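About Weterel

Weterel is a household skills school in Lerkville. We teach adults how to run a home: laundry, basic cooking, cleaning, storage and small repairs. Farah Tjoa started the school with one rented room and a single evening class on ironing and folding. Today we have 3 teaching rooms and a small office by the front door.

Who comes here

Most of our students are setting up a place of their own for the first time, or going back to living alone after many years. Some are sent by their employer, usually hotels and care homes that want new staff to learn the work before their first shift. Last year 1186 people took at least one class with us. Groups are kept small enough that each student gets a turn at every task.

What we teach

The laundry course is still the one people ask for most. It covers sorting, stain treatment, reading care labels, drying indoors, ironing and putting things away. The kitchen course runs over six evenings and starts with knives and cutting boards. Storage is a shorter course, two mornings, and students bring measurements of a closet or cupboard they want to sort out at home.

Repairs are taught once each season. We do hinges, drawer runners, loose handles and dripping faucets. Anything that needs a licensed electrician or plumber is left out, though we do talk about how to describe the problem when you call one.

Our rooms

The school is on the ground floor of the old Dorport building, with almost 600 square feet of teaching space in the largest room. Classes share the rooms, so everything has a place and goes back there before the next group arrives. Students do the putting away themselves – it is part of the class.

We like plain rooms with closed storage. White cabinets with flat doors and recessed black handles are easy to wipe down, and nothing sticks out to catch a sleeve or a laundry bag. Floors are kept clear along the cabinets so that the doors can open fully. A metal frame that stands in front of them has to be light enough for one person to move.
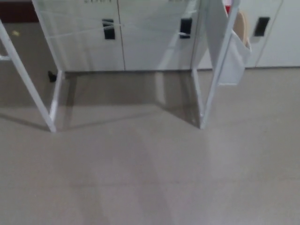 Fees and booking

Fees are listed by course on the booking page and include all materials. If you need to change your date, call the office at least two days ahead and we will move you to the next group with a free place. Employers who book for several staff should ask for the Ngui plan, a set of ten class places that can be used by different people. The next repairs class is in August.

Find us

Weterel
2186 Dorport Street, Lerkville
Use the side entrance after 6 p.m. There is parking behind the building and a bike rack by the door.

Page updated May 2026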